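Ticket 329 – Label printer drops every second job after Fludine update
Status: open
Product: Jostari print server, build 317
Site: Noiphan, second floor

Since the October update the queue accepts both jobs, prints the first and marks the second as complete with no output. No error on the printer panel. Restarting the spooler clears it for one job only. Same result over USB and over the network, so cabling is ruled out.
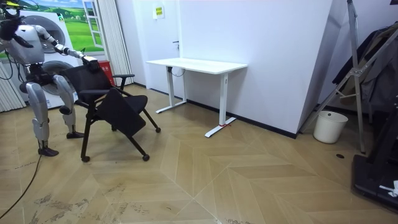
Ostap Semeniuk: Please check whether the keep-alive option is on. Build 317 turns it on by default, and older firmware holds the port open after the first job.

Keep-alive was on. Turned it off at 14:10 and sent 14 test labels from the Foletti template. 12 printed, 2 missing. Better – not fixed. Log shows a port timeout on both missing jobs.

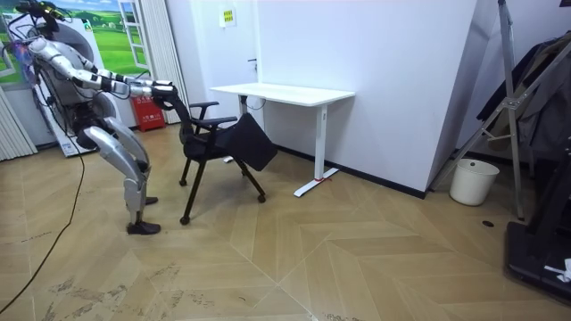
Raised the port timeout from 2 to 14 seconds and sent the same batch again. All labels printed, in order. Rolled the setting out to the other queue as well. Leaving the ticket open until the overnight batch has run. Firmware update still to be scheduled.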